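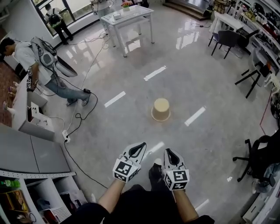 # An afternoon at the Treladholm open day

I almost skipped this one. It was June, it was hot, and Treladholm is a 3-hour drive from my place if the traffic behaves. But a neighbor had a spare ticket and I'm a sucker for any building that opens its doors once a year, so off I went with a sandwich and a bottle of water (both gone before I parked, of course).

The first thing I fell for was the floor. Glossy light-gray tile, so polished that the window light runs right across it in long streaks! I have wanted a floor like that my whole adult life. I have a dog, so I'm not getting one.

And then there's the bucket – plain beige plastic, standing upside down on its rim, with short strips of white tape stuck to the tile around it in a loose ring. I love that kind of setup. Give me a bucket and some tape and I'm eight years old again, inventing rules for a game and changing them as soon as I start losing.

Over along the side is a low white cabinet with open cubbies, and the top of it is covered with small things and toys. I would have happily gone through every one of them. There's a reddish-brown patterned rug next to it too, and it warms up that whole end of the room, with all the gray and white going on. My grandmother had a rug in those colors in her hallway, so I may be biased.

Watch your feet, though. There are black cables across the tile and a white power strip down by the cabinets, and I was in sandals.

Upstairs was the Lornora display, mostly old shop signs, with a model of the town that took 195 evenings to build according to the card. I spent way too long looking for the bakery. The Mengal room next door was a bit of a letdown (posters, a video with no sound), but the Flokesex stand in the courtyard made up for it with plum cake at 3 dollars a slice. I had two. The second was better, from the middle of the pan.

They had room for 3000 visitors over the day and it never felt crowded while I was there. Doors close at 5, and the parking lot takes forever to empty, so I'd leave a little before that. Bring cash for the cake.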